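Lab visit: Dedulix, October 2019

Our group of nine took the morning train out to see Dedulix, a small robotics lab above the Haddad printing works. The visit was set up by Remo Egger, who runs their manipulation project. The project is called Prostus and has been going since April of last year. He met us at the loading door and took us up the back stairs, past a lot of boxed motors.

The question they are working on is narrow. A robot is taught a table task by recorded demonstrations, where a person guides the arm through the motions. Most labs clean these recordings up before training and throw out every picture that is badly smeared by motion. Egger's group wanted to know what happens if you leave those pictures in. They recorded 471 demonstrations of moving fruit and dishes and trained two versions of the same model, one on everything and one on the cleaned set.

We sat down in front of a monitor and he went through some of the recorded views. 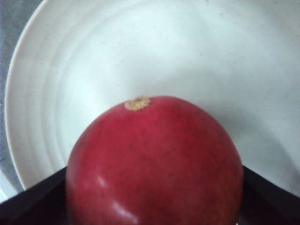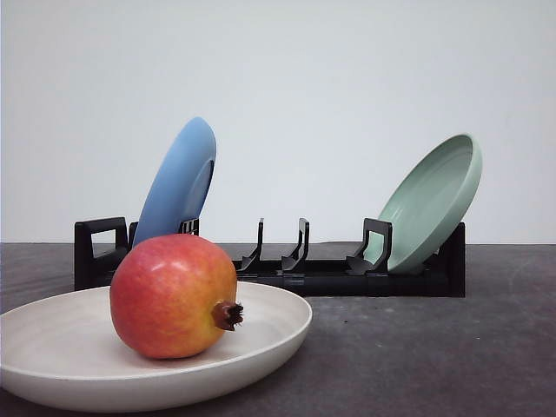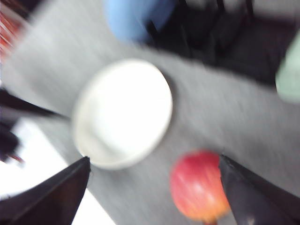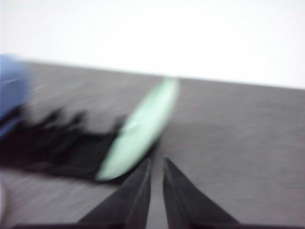
The main result is that the model trained on everything did better, but only in one part of the task. They ran each version 285 times with the fruit and dishes put down in new positions. Both were about equally good at closing on a fruit once the fingers were already next to it. The difference was in the approach, when the arm is swinging in from a distance. The cleaned set had very little from that stage, so the model trained on it tended to stop short and hunt around. Egger went back to the third view to explain. The bowl and the red apple are streaked all over, but you can still tell which is which and where the apple sits between the fingers, and he said that much is enough for the model to steer by. In the first one, with the speckles on the fruit showing, the arm has little left to decide about direction.

Somebody asked why they don't just slow the arm down. They tried. The people doing the demonstrations got bored and started making odd little corrections, and the model copied the corrections.

There is also a fixed view of the table, and we spent a while on that. Taking it away hurt both models by a similar amount. Egger thinks the wrist view alone loses track of where things are once the fingers get close. He was careful to say they have not tested this properly and that it is a guess from watching the failures.

After that we had 10 minutes at the controls each. Guiding the arm is harder than it looks. The grip is stiff at first and then suddenly light, and I overshot the dish rack several times. One of our group managed a clean transfer on her second try and was told it would be kept.

Lunch was sandwiches in the corridor. In the afternoon we heard a short talk on the funding, which comes from Fundport and runs for one more year. They want to use it to repeat the comparison with faster motions and a second arm. The written report was still in draft when we visited. Egger said he would send it to anyone who left an address, so I left mine.

If you are planning a visit, the street entrance is shared with the printers and the bell for the lab is the lower one. Parking is in the yard behind, but the gate closes at five.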